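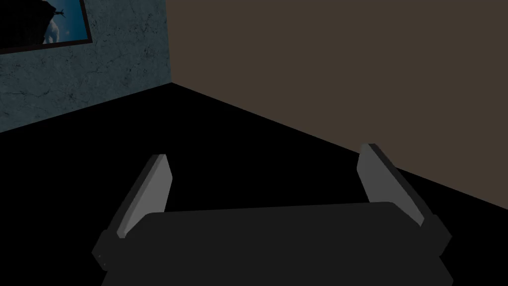

About us

Hi, and welcome to Ostus! We're a small robotics research group in Stekville, and I'm the one who ended up writing this page (I lost the coin toss, and I've stopped complaining about it). There are seven of us, plus a coffee machine that gets more maintenance than any of our computers.

What we do, in short: we teach robot arms to do household jobs entirely in simulation, and we try to find out how much of that teaching survives when the room changes. Change the paint on a wall, swap the floor, hang up a different picture, and a robot that was doing great a minute ago can lose the plot completely. I find that fascinating. My mother finds it worrying.

Our method is called Mets. The idea is pretty simple – every time the robot starts a practice run, Mets gives it a room with different surfaces and different light, and some of those rooms are downright ugly. We don't try to make them pretty or even likely. The robot has to learn that a cup is a cup whatever the wall behind it looks like.
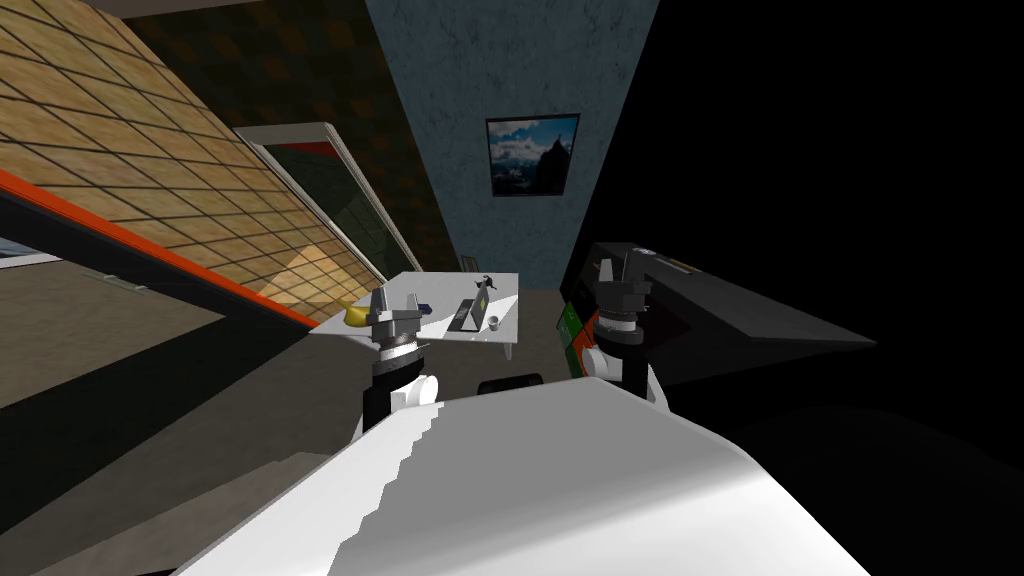 Page last changed: May

The other half of Mets is how we pick which rooms to show. We used to pick them at random, and that's still our baseline. Now we let the robot's own mistakes choose: if it keeps fumbling in dim rooms, it gets more dim rooms until it stops fumbling, and then we move on to whatever it's bad at next. It's a lot like how I learned to parallel park.

Does it work? Better than we'd hoped! In our last big comparison we ran 1,000 test tasks in rooms the robot had never practiced in. With randomly picked rooms it finished 58 percent of them. I won't put the Mets number up until we've rerun everything with new random seeds, but it's higher, and we were pretty loud in the hallway that afternoon. The room library we train on is up to 2,002 rooms now (somebody added two after we'd already ordered the cake).

Things we're still bad at: shiny objects, anything that folds, and clutter on small tables. Two-armed tasks are the hard part for me personally, as one arm loves to block the other arm's view. If you have ideas, please write, I mean it.

We share our simulator, Kunditz, with students and other labs at no cost. It runs on an ordinary desktop with a decent graphics card, and the setup guide is written for people who have never touched a simulator before. If you get stuck on step four, everyone does – restart it and try again.

We're happy to show visitors around most afternoons after 2. Ring the lower bell, the upper one belongs to the dentist.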